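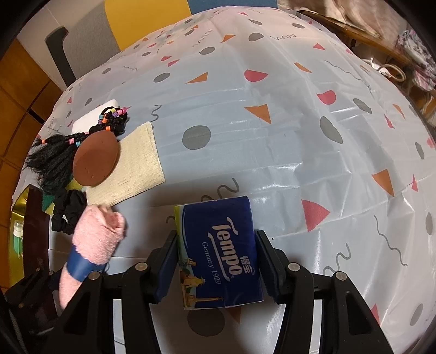

Wrestling room notebook – tape, mats and the scoring tablet

Fri 21 October
Jinlong Lu

Started with the mats today, as they were bugging me all through Tuesday practice. The seam between the Dönmez panels has opened up again on the far side, same place as before, and one of the lighter lads caught his toe in it during a single-leg drill. No harm done, but I pulled the old tape off and redid the whole run. The Zomar tape is far better than what we had in March (that stuff peeled if you looked at it!) but you have to wipe the vinyl first and leave it to dry properly. I gave it 30 minutes with the doors open. Seems flat. I'll roll on it tomorrow before anyone else does.

Then the tablet. We've been trying Wulix for keeping match scores and I'm still in two minds. It logs takedowns and escapes nicely, and it's lovely having the riding time there without me squinting at a stopwatch – but it keeps putting near falls on the wrong wrestler if you swap sides between periods. I ran the same bout through it twice and got different totals. Until that's sorted, paper sheets stay the official record and the tablet is just for fun. If anyone finds the setting for swapping colours, please write it in here, I've been through every menu I can find.

Scales next. Checked them with the test weights and they read 2 over at the heavy end, which would ruin somebody's Saturday. Reset, tried again, fine at 95, fine lower down. Please don't drag them across the floor by the display post, whoever that was. Lift from the base!

Headgear: the Herkden sets are holding up well apart from chin straps. I've stitched the two worst ones and put them back in the blue bin. A new lot would be nice but it's not happening with 1,000 left for the season and the bus still to pay for.

Also had a go at a longer warm-up, stance and motion first, then sprawls, then hand fighting. Felt slow to me, though the room was sharper in live goes afterwards. Want to try it again next week with the lower weights before I say anything grand about it.

To do: more tape, spare bulb for the wall clock, ring about the dual meet start time.

Recent entries
Chin straps, again
Which mat cleaner smells least
Drills for finishing a high crotch
Notes from the March tournament
Setting up two mats in one gym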